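**Unit 2: Care and Arrangement of the Wooden Worktop**
Course tutor: Declan Tamihana
Pryor Centre, Tesville

Students should read these notes before the October practical. The unit deals with the kitchen worktop: its surface, its upkeep and the items that are kept on it.

### 2.1 The surface

A wooden worktop is made up of separate boards or strips, joined along their length. The grain differs from one piece to the next, and so may the colour. Wipe along the grain with a well-wrung cloth and pay particular attention to the joins, where crumbs and grease collect. Dry the surface at once. Scouring powder must not be used.

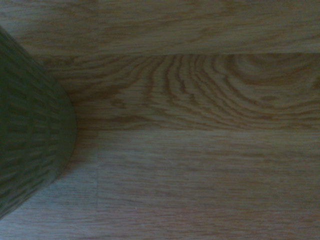
*Fig. 1. Grain and seam in a wooden surface.*

Oil is applied sparingly. Measure out 50 ml, work it in with a lint-free cloth and wipe off the excess. The Centre uses Tutard oil; students working at home may use any oil sold as safe for food surfaces.

### 2.2 Items kept on the worktop

Items in daily use may stand along the wall. Utensils are held upright in a cup or jar, heads uppermost. Cookery books should be put away after use, and flowers should be kept at the end furthest from the preparation area. Kettle flexes must not hang over the front edge.

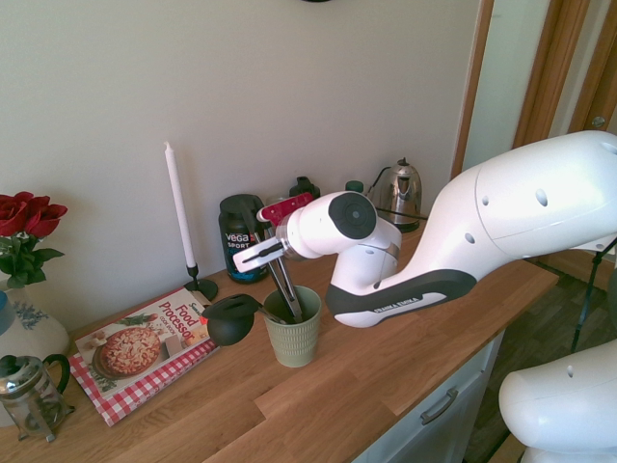 **How often should a utensil holder be washed?**
Once a week, in hot soapy water, and it should be fully dry before the utensils are put back.

### 2.3 Clearing for preparation

The front of the worktop is working space and is to be left clear when a task is finished. Tubs, jars and jugs belong at the back, with labels facing outwards where possible. Packets should not be left lying beneath other items, as they are easily overlooked and may split.

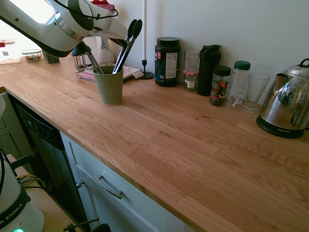 Before food is brought out, candles are moved to a shelf or table elsewhere, and lids are checked and tightened. Students then wipe the back strip as well as the front, lifting each item in turn.

Written answers to Worksheet 2 should be handed to Ruairi Jardine in the Fulta Room by 4 pm.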